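Minutes, Nondo label meeting, May. Back room at Herkel, started 7 pm, a bit late, train trouble.

Present: Marion Halliday (chair), Ronaldo Calimlim (notes), Tess, Owen, Bea. Apologies from Dmitri.

**1. Last minutes**

OK'd. One fix: the bass clarinet on the Belmonte session was Bea's, not the studio's. Corrected.

**2. Kurkia reissue**

Main item, took most of the evening.

- Transfers done on reels one to three. Reel four has a dropout near the end of side B, right under the piano solo. Owen played both versions, the tape and the old cassette dub. Cassette is dull but complete.
- Long talk over patching. Marion against: leave the dropout, say so in the notes. Tess for: people paying for a record want the solo. Owen can do a crossfade of a few seconds, has a test of it already. Played it twice. Most couldn't hear the join, Bea could.
- Agreed: patch it, credit the cassette source on the sleeve. Marion asked for her objection to be minuted. Minuted.
- Running order stays as the original. The extra take of the long blues goes on the download only, too long for side D at a decent level.
- Liner notes: draft came in at twice the length. Tess to cut. Keep the part about the loft concerts, lose the discography, most of it is wrong anyway past the second album.
- Photos: still no permission for the cover shot. Ronaldo to write again. If no answer by the time the plates are due, we go with type only.

**3. Pressing**

Quote from the plant is for 300 black, no color. Test pressings take 7 weeks now, it was five last time. Owen wants to hear tests on more than one turntable before sign off, the last ones got passed on Marion's only and the sibilance got through.

Sleeves seperate, from the usual printer. Heavier card costs extra, agreed to pay it.

**4. Mail order**

113 preorders so far, mostly from the newsletter. Postage abroad has gone up again. Agreed to add it at checkout and stop swallowing it ourselves. Bea to reword the shop page.

Two copies of the trio record came back with split seams. Replaced. Ship outside the jacket from now on, everybody please.

**5. Belmonte night**

Date held with the venue. Two sets, quartet first, then the duo. 30 minutes for the quartet is too short according to Dmitri (by email), he wants 45. Venue curfew won't move. Marion to talk to him.

Door price: 20 dollars, students half. Record table by the stairs this time, not behind the coat rack where we sold next to nothing.

Piano needs tuning, the venue says it was done in winter. Ask them to do it again and offer to split the cost.

**6. AOB**

- Tess has heard of a live tape of the Kurkia band, radio recording, quality unknown. Will ask to borrow. No promises made to anyone yet.
- Newsletter goes out after the photo question is settled. Owen writing the bit on the transfers, keep it short.
- Shared folder is a mess. Please put year first in file names.

**Actions**

- Owen: final patch on reel four, newsletter piece
- Tess: cut liner notes, chase live tape
- Ronaldo: photo permission, plant deposit
- Bea: shop page, postage rates
- Marion: Dmitri re set length, venue re piano

Closed 9:20. Next one same place, date by email once Marion knows her teaching hours.

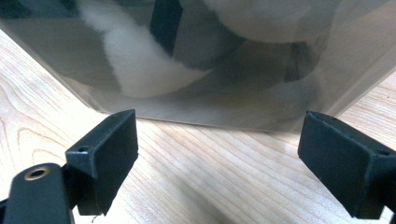 Added after: Owen says the plant will take the deposit in two parts, so Ronaldo only needs to send the first half for now. Also Dmitri can make the next meeting if we start at 8, pls reply to him directy.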